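Stemendale's last black poplars

Ditch side, boots full of water, Jamshid Ebrahimi is patting a trunk. Leaning, burred, bark like old rope. A proper one, he reckons, no hybrid.

Native black poplar. Once everywhere on wet ground, now thin on it. His survey of the valley logged 2,862 poplars, only 67 of them the real thing. Nearly all male, too. Females shed white fluff by the bucket in May and people moaned, so they weren't planted.

Cuttings then. Pencil thick, straight in the mud, keep the grass off. Thirty went in at Plemlow last winter and most have taken, tho the deer had a few.

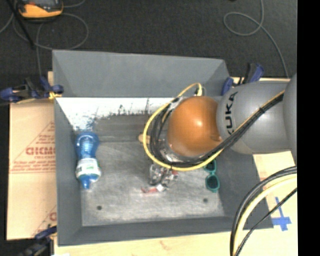 KUKA arm over an open grey bin.

Next job is the far bank, Friday, if teh river drops. Bring wellies.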